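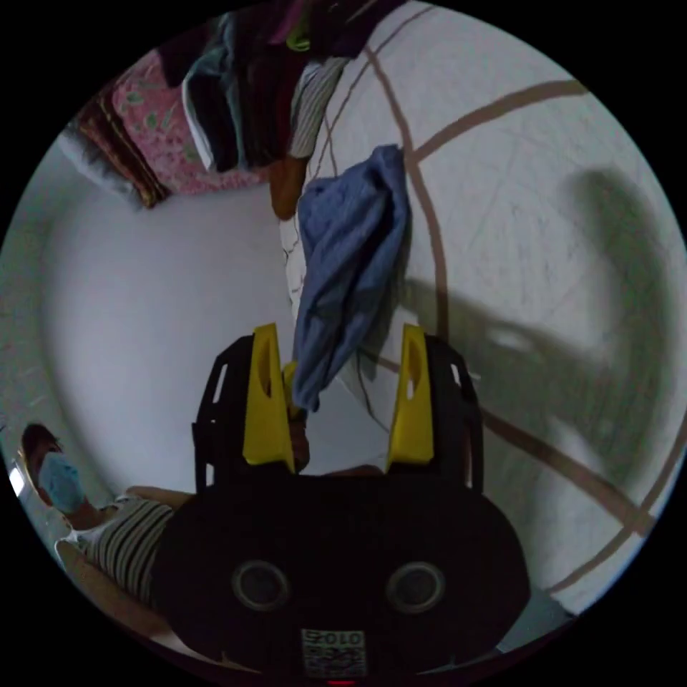

Blue cloth, crumpled.

14/01/2023

Kerslake boiler lost pressure again overnight. Gauge at 0.4 bar, refilled to 1.2 by 8 a.m. Bled the radiators on the north side, then the landing. Air in 4 of them, mostly the Stallau panels fitted in December. Meter reading up 44 units on last week. Zukent valve still weeps at the lower nut; gave it a quarter turn and left a tray under it. If it drops below 1.0 by tomorrow night I will order the part from Itby, 165 with delivery. Loft tank not checked.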